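In Defence of the Bed That Isn't Made

by Leokadia Piątek

I was brought up to believe that a bed should be made before breakfast, and for years I did as I was told, and I can't say it ever made me a calmer or a better person.
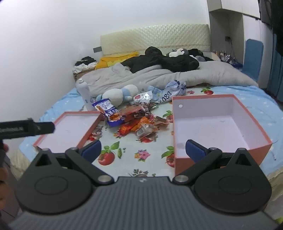
Where else would it all go?

My flat in Foltesberg has one table, and it is a small one. So the bed does the work - the sorting of clothes, the opening of gift boxes, the snacks (wrappers too, I'm afraid), and somewhere among it all a soft toy that has every right to be there. A rumpled duvet and a heap of black clothes look to me like a day being lived in, and I would much sooner sit down beside them than perch on one of those smooth hotel beds with the 3 cushions you mustn't lean on.

My friend Arben Petkov disagrees, and he folds even his socks. He says a cheerful sheet, tomatoes and pea pods and all, deserves to be seen. Well, I can see plenty of tomatoes from where I'm standing, and the rest will come out by bedtime, when I shall move everything to the chair and sleep very well indeed.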